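3.2 Collecting demonstrations by remote control

All demos were recorded in simulation with the Fluvley teleop setup. One operator, one hand controller, arm follows the wrist pose. Gripper on a trigger, open or closed, nothing in between. We first tried guiding by hand on the real arm -- fine for reaching, bad for grasping, becuase the operator's own arm kept blocking the view.

In total 741 demos, of which 400 kept after filtering. Dropped: timeouts, double grasps, anything where the object left the work area. Each kept demo resampled to 8 Hz. Operators got a short practice block first, not counted. Pauses at the start and end trimmed automaticaly, pauses in the middle left alone (see 4.1, they matter for the policy).

Objects placed close to a cabinet edge were the slowest to teach. Operators come in from above, stop, correct, then close. 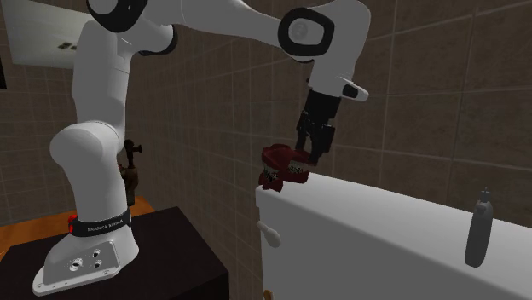
Brornley Robot Learning Group, Department of Mechanical Engineering
Figure 3. Simulated Franka arm, gripper at a dark red object at the edge of the white cabinet.

For training we used the 400 kept demos only, 3,000 steps per run, same seed order as in Section 3.1. No extra labels.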